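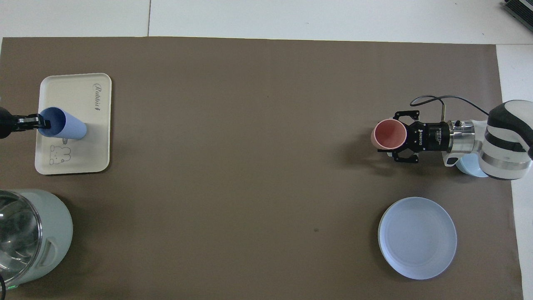 Planner sync, notes by me again (Innes)
June 1, 2024

On the call: Hannelore Baumgart, Libor Sokol, Svetozár Šimek, me. Bronisława joined for the grasp part and then had to run.

Two-arm planning. Libor merged the new scheduler into Zerkuvach, so both arms now get planned together and the right one doesn't sit there waiting for the left. I love it! He replayed 291 logged cup tasks and 27 came back with no plan, nearly all of them with a cup lying on its side. Hannelore thinks the collision margin around the fingers is too fat for rim grasps. She'll make it a per-grasp setting (it's one number in a config right now, my fault, sorry).

Perception. Svetozár says the pose estimator still flips the open end and the base on a tipped cup when a gripper is covering the rim. We went back and forth on this for ages. He wants to carry the last good pose forward while the gripper is closed, Bronisława wants a confidence score passed to the planner. We're trying his first, it's a smaller change. If the flips are still there in the replay we do hers.

Logging. Joint states and camera frames drift apart on long runs, and the worst gap was 351 ms. Yikes. Libor suspects the Michalík bridge is stamping messages on arrival. I said I'd look, and I will!

To do
Hannelore: per-grasp margin, rerun the 27
Svetozár: pose carry-over, behind a flag please
Libor: write up the scheduler for the wiki
Me: timestamps in the bridge

Brandholm tooling question moved to next time, we ran over.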